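Unit 6: Reading a vendor claim

Your reading this week is the Palora cell brochure from Tangen, which sells a two-arm bench robot to small repair shops. The headline claim is that it "handles everyday cords and plugs with no custom setup." I'd like you to be suspicious of nearly every word in that sentence – "everyday" most of all.

Cords are hard. A box keeps its shape when you pick it up. A cord changes shape along its whole length, hides its own ends and drags its neighbors with it. A vendor can make the problem much easier by choosing short, stiff cords and laying them out apart from each other, and the brochure never tells you which cords were used or how they started out.

Look for what the arms have to deal with before you ask how well they do it.
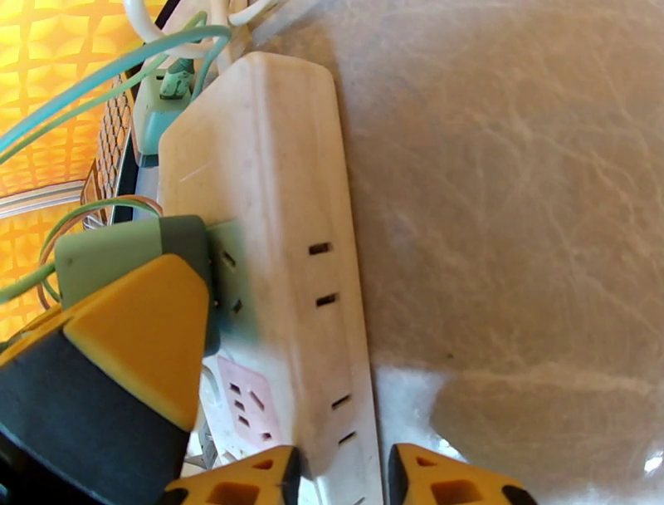
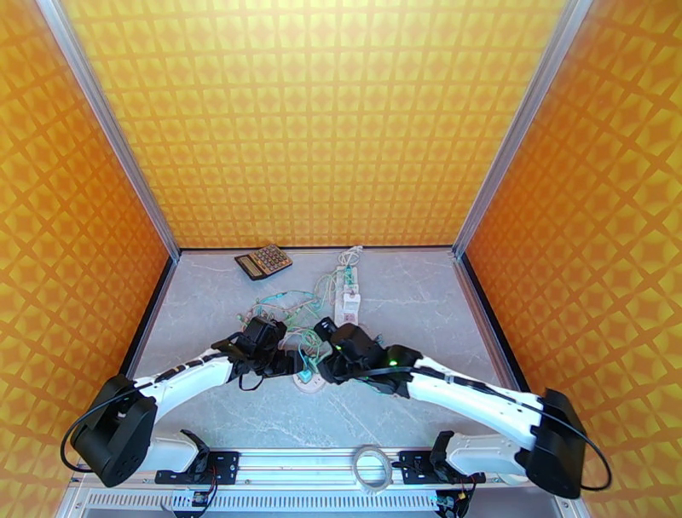
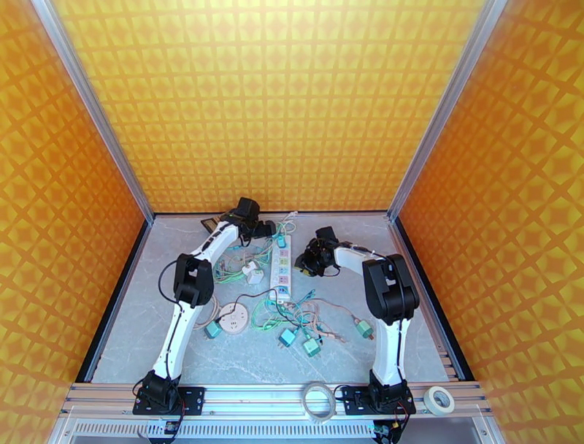

A power strip and colored cords on a marbled surface, in all three.

Does a success rate of 900 cycles without a fault mean the cell is ready to buy?
It means very little until Tangen says what counts as a cycle, what counts as a fault, and who reset the cords between runs. If a person straightened them each time, the hardest part of the job was done by hand.

Mateja Nedeljković's review, also in your packet, makes a related point about speed. She asked for an unedited 40-minute run and was sent 11 short clips. I wouldn't call that dishonest, but I wouldn't spend money on it either.

For next time: write one page on the Palora claim. Pick a single phrase from the brochure, say what evidence would support it, and say what evidence would sink it. Wen-hsiung Siu has the packets if you missed class. Please don't send me the brochure's own chart as evidence – it has no labels on the vertical axis.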